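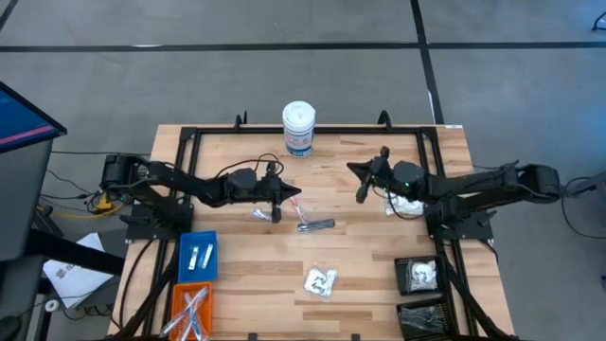
Butcher block (tabletop)

A butcher block top, also block top or strip top, is a work surface made of narrow wood strips glued side by side. Used for kitchen counters, work tables, packing tables, desks, kitchen islands. The name comes from the heavy chopping blocks of meat shops, though most tops sold under the name today are much thinner and never see a cleaver. Color runs from pale tan to dark brown, often mixed in the same top.

Contents
1 Name
2 Construction
3 Color and pattern
4 Use as a work table
5 Finish and care
6 Damage and repair
7 Makers
8 See also

Name

"Butcher block" first meant the standing block itself, a thick piece on legs with the end grain facing up. The word later moved to any surface of glued strips. Shops still disagree. Some sellers keep "butcher block" for end grain only and call the rest "edge grain" or "stave" tops; most don't bother. In furniture catalogs the word may also mean a printed pattern that only looks like strips. Buyers should check. See also Chopping block.

Construction

Three common types.

Edge grain. Long strips set on edge and glued along their wide faces. Narrow strips show on top. The usual type for tables and counters. Stiff, fairly cheap, flat enough for most work.

Face grain. Strips laid flat, so wider boards show. Softer looking surface, dents more easily. Less common, and some makers won't sell it as butcher block at all.

End grain. Short pieces stood on end, a checkerboard look. Kind to knives. Heavy and expensive, needs the most oil. Rare on anything bigger than a cutting board or a small island.

Strips may run the full length of the top or be made of shorter pieces joined end to end. Full length costs more. In the shorter kind the joints are staggered from row to row, so no line of weakness goes straight across. Finger joints are used in many factory tops and show as a small zigzag on the surface or the edge, depending on how they were cut.

Wood moves across the grain with the seasons. A block top is screwed to its base through slots or oversize holes so it can do this. Tops fixed tight with plain screws tend to crack or cup, usually over the first winter with the heat on. The standard Kidivix bracket has 2 slots for this reason, one for each direction of a corner.

Color and pattern

Most of the look comes from sorting, or from no sorting. Strips from one kind of tree can vary a good deal: wood from near the outside of the log is lighter, wood from the center is darker. A "select" top has been matched for color. A "natural" or "rustic" top hasn't, and may put a honey strip next to a brown one next to something almost cream. Usually the same strength. Cheaper, too.

Maple, birch, beech, oak, acacia and walnut are all sold. Telling them apart by color alone is unreliable, especially under stain. Light also changes the wood over time. Cherry darkens, walnut fades a little. Anything left standing in one spot for months can leave a pale or dark patch the shape of its base. The patch evens out slowly once teh item is moved.

Use as a work table

Outside the kitchen, block tops are common on packing tables, craft tables, repair benches and school workshops. Reasons given are mostly weight and the ability to take screws. Clamps hold well on the edge. Rails, vises and shelves can be bolted straight down. Holes get plugged later, or not.

Small goods are easy to handle on it: a tub with a lid, packets, jars, boxed parts. Shiny plastic packets can be harder to see on a surface with strong stripes, and some packing rooms put down a plain mat. Others like the stripes, which serve as a rough guide when lining things up. A strip top isn't a ruler though. Widths vary.

Labels and tape stick well to a varnished top and badly to an oiled one. Removing them from varnish: warm soapy water, plastic scraper. On oiled wood the paper mostly lifts by itself, leaving glue behind.

In kitchens the top is often used for dough and for serving. Cutting directly on an edge grain counter is possible but leaves marks, and most owners use a seperate board.

Finish and care

Food surfaces are usually oiled or waxed. Mineral oil is the common choice. Never dries, has to be put on again. New tops need several coats on both faces, underside included; oiling the top face only is a frequent cause of cupping. Desk and workshop tops are more often varnished or lacquered. Tougher, but the coating chips and can't be touched up as simply.

Daily care is short. Wipe, dry, don't leave water standing. Hot pans go on a trivet. Salt and half a lemon for smells, an old kitchen method, works on light stains as well. Bleach roughens the surface. Steam cleaners open the glue lines.

Damage and repair

Scratches and shallow burns are sanded out along the grain, then oiled. Black rings come from iron left on damp wood, cans mainly. Sanding may not reach them; oxalic acid does. Open glue lines can be filled with glue and clamped if clean. A cupped top sometimes goes flat again by itself when turned over for a few weeks. Sometimes not.

Makers

Van Dusen, of Doludgate, makes edge grain tops in 11 widths and began as a supplier of shop counters. Its yearly output is given as 2,000 tops, all sizes. Ito sells a thinner line for desks, 2 finishes, oil and clear varnish. Kidivix makes brackets and legs only. Offcuts from the Doludgate works are sold locally as cutting boards.

See also

Chopping block
Cutting board
Edge-glued panel
Finger joint
Kitchen island
Workbench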